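Tabletop coating for shared workrooms: oil, lacquer or laminate?

hirkach_bench
Posted 12 April 2025

We have 5 tables to resurface before October. White tops, used daily, wiped down every evening. The current finish marks easily and the gray scuffs no longer come off with dish soap. Budget rules out stone. What holds up?

p.hafstein
Two-part lacquer, satin. Sand to 240, two coats, leave it a week before use. Gloss shows every scratch under ceiling lights.

Trirnlow57
Disagree on lacquer for white. Ours yellowed near the window within two years. High-pressure laminate costs more up front but you replace it once.

p.hafstein
Yellowing depends on the resin. Aliphatic hardener does not do that. Which one did you use?

Trirnlow57
The tin only said "clear satin, interior." So possibly the wrong one.

ilze_luik
Before you strip anything, try a melamine sponge with very light pressure. It is an abrasive, so test a corner first. Many gray marks are material left on top of the finish and not damage to it. Ours looks like this most weeks:
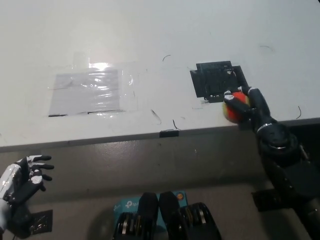 White top with faint gray scuffs. Clear film taped down at left.

I would leave that alone. Tape residue is a bigger nuisance in my experience. Citrus cleaner, five minutes, plastic scraper.

hirkach_bench
Tried the sponge on one corner. Most of the gray lifted, but the sheen is now uneven.

p.hafstein
Then the topcoat is thin. Scuff the whole surface evenly and recoat. Don't spot repair.

Trirnlow57
Or laminate.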